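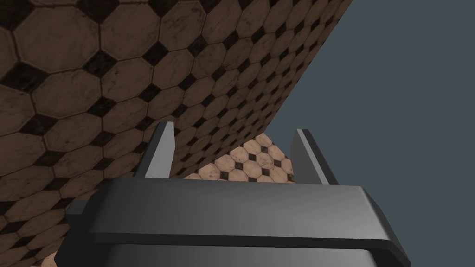 Figure 1. Rendered view of a grey two-finger gripper from behind and slightly above, with a tiled surface ahead of the fingers.

3. Offline writes and the local queue

3.1 Problem setting

A mobile client that accepts changes while disconnected must hold those changes until a server can take them. The usual approach is to write each change to a local database and to mark the affected row as unsent. When the connection returns, the client reads all marked rows and posts them. This is simple to build and works well for forms with few fields and one user per record. It breaks down when the same record is changed twice before the first change has been sent, since the row holds only the last value and the order of the two changes is lost.

We therefore separate the current state of a record from the list of changes that led to it. The state table is what the user interface reads. The change list, called the queue in the rest of this paper, is an append-only table in the same database file. Both are written in a single transaction. If the operating system kills the process between the two writes, neither is kept, and the user sees the old value on the next start.

The design was built into Gistodo, a shared task list client, and then moved with small changes to Bistance, a route log with a larger data model. All measurements in Section 5 come from the Gistodo build unless stated otherwise.

3.2 Queue entries

A queue entry holds a client key, a sequence number, the record key, the name of the changed field, the new value, and the version of the record that the client last received from the server. The old value is not stored. Earlier work by Escobedo and Gosling keeps it so that a change can be undone without reading the state table, but in our tests this made the queue grow too fast for records with long text fields.

Sequence numbers are issued per client and never reused. A gap in the numbers tells the server that an entry is missing, and the server then refuses all later entries from that client until the gap is filled. This is stricter than it needs to be for changes to unrelated records. We kept the strict rule because it made faults in the client easier to find, and the cost in delay was small on every network profile we tried.

Entries that touch the same field of the same record may be merged before they are sent. Merging is done only on the unsent tail of the queue. Once an entry has been included in a request it is frozen, even if that request times out, as the client cannot know whether the server applied it. A merged entry takes the sequence number of the last of its parts, and the numbers of the other parts are listed in it so that the server does not report a gap.

3.3 Batching

Entries are sent in batches. The batch limit is 32 entries or the first entry older than 200 milliseconds, whichever is met first. The time limit applies only while the client is online; after a period offline the queue is drained in full batches with no added delay between them.

A batch is accepted or refused as a whole. Partial acceptance was considered and left out. It would have let the server make progress past a faulty entry, but it also requires the client to match a list of results against a queue that may have grown in the meantime. On refusal the server names the first entry that failed, and the client resends the entries before it as a shorter batch.

Retry intervals double after each failed attempt. The client stops after 9 attempts and waits for a change in network state or for the app to be brought to the front. The count is held in memory only, so a restart clears it. Mekis, the server component, sends a wait time with its overload reply, and where such a value is present it replaces the computed interval.

3.4 Conflicts

A conflict exists when the record version stored in an entry is older than the version held by the server and the same field has changed on both sides. Changes to different fields of one record are not conflicts and are both applied.

The rule used to settle a conflict is set per field in the schema. Of the field types in Gistodo, 9 use last-writer-wins, ordered by the time at which the server received the entry. Client clocks are not used for ordering. Checklists are handled as sets with tombstones, so that an item removed on one device is not brought back by an edit on another. Free text is never merged by the server. Both versions are returned to the client, which keeps the server version in the state table and stores the local one as a draft attached to the record.

Drafts were the least settled part of the design. Heydari argues that a draft should block further edits to its field until the user has dealt with it. We did not adopt this, and a user may keep editing the field while a draft is waiting. The result is that several drafts can build up on one record. They are shown in the order in which they were made and can be discarded together.

3.5 Clearing the queue

Entries are deleted once the server has confirmed them and the confirmed version has been written to the state table. Deletion runs at app start and after each drained batch. The database file does not shrink as a result, and we do not compact it on the device. Free pages are reused by later entries, and in the test runs the file size levelled off during the first session with normal use.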